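Workshop notes: ventilation and storage, Ikdale unit

The ground floor fan has been serviced and its speed control replaced. Please leave it on the middle setting during working hours. Full speed lifts loose paper off the tables and adds little to the air movement under the mezzanine. Keep 900 mm clear on the intake side.

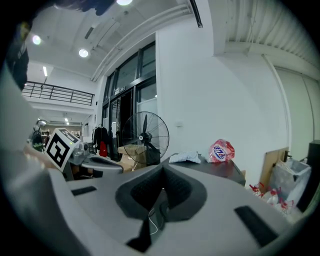
Cardboard boxes are to be flattened once emptied and taken to the Pendano cage by the rear entrance. Full boxes may stay on the floor for up to 2 working days, stacked no higher than the fan guard. Coats go on the rack and should not be hung over the mezzanine railing. Food packets and used cloths need to be cleared from the tables before the 16:00 check.

The ceiling ducts will be cleaned in April. Queries to Tassanee Suwannarat.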